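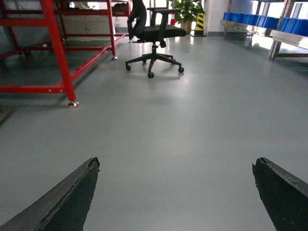

So I finally did the Farah loop, the whole thing, and my legs have not forgiven me yet. If you've been reading for a while you know I've been threatening to ride it ever since we moved to Relline. It's 108 kilometers if you start at the bridge and go clockwise, a little less the other way (there's a one-way street in Firkham that cuts off a corner). I went clockwise. Everybody at the bike shop told me to, and for once I listened!

I left at 5:30 in the morning with two bananas, a cheese sandwich and way too many layers. By the first climb I had a jacket tied around my waist and another one stuffed down the back of my jersey like a hump. June mornings here are sneaky. You step out the door and it's chilly, and then forty minutes later you're cooking.

The first stretch to Vultton is flat and kind of dull. It follows the rail line, there's a long row of poplars, and then you pass the back of a garden center where a dog ran along the fence with me the whole way. I loved that dog. After Vultton you turn left at the water tower and it starts going up, and it keeps going up for ages. 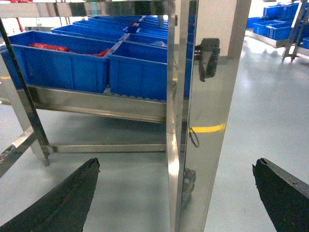 The climb gains 900 meters in total, spread over three separate hills, and the middle one is the killer. I had to get off and walk a bit. I'm fine with that! An older guy came past me while I was pushing, said good morning without even breathing hard, and disappeared around the bend. I saw him again at the top eating a plum on the wall, and he told me he rides up there every week before breakfast. Okay then.

The view from that wall is worth it though. You can see all the way to the reservoir, and the road down the far side has just been resurfaced, so it was smooth as anything. I'm a nervous descender (I had a bad fall on gravel years ago and still have the elbow to prove it) so I took it slow with my hands on the brakes and let the cars go by. All four of them.

Lunch was in Firkham, at the bakery across from the church. My friend Remedios Javier had been telling me to get the potato pie, and she was right, but I should have stopped at one. Two potato pies and then thirty more kilometers of riding is a bad combination. I spent the next hour burping and feeling sorry for myself.

Then the wind picked up, right in my face of course, and the last part along the river took forever. I'd been drinking too little all day and by the 90 mark I had a headache coming on. A gas station lemonade fixed most of that. I bought a second one and drank it standing in the parking lot with my helmet still on.

I got home a bit after three, lay down on the kitchen floor in my cycling shorts, and stayed there until somebody stepped over me to get to the fridge.

Stuff I'd change for next time: one jacket, bigger bottles, and chamois cream, lots of it. I also want to swap my saddle before I try anything over 100 again, so if you have one you like, please tell me in the comments. I have narrow sit bones and a small budget.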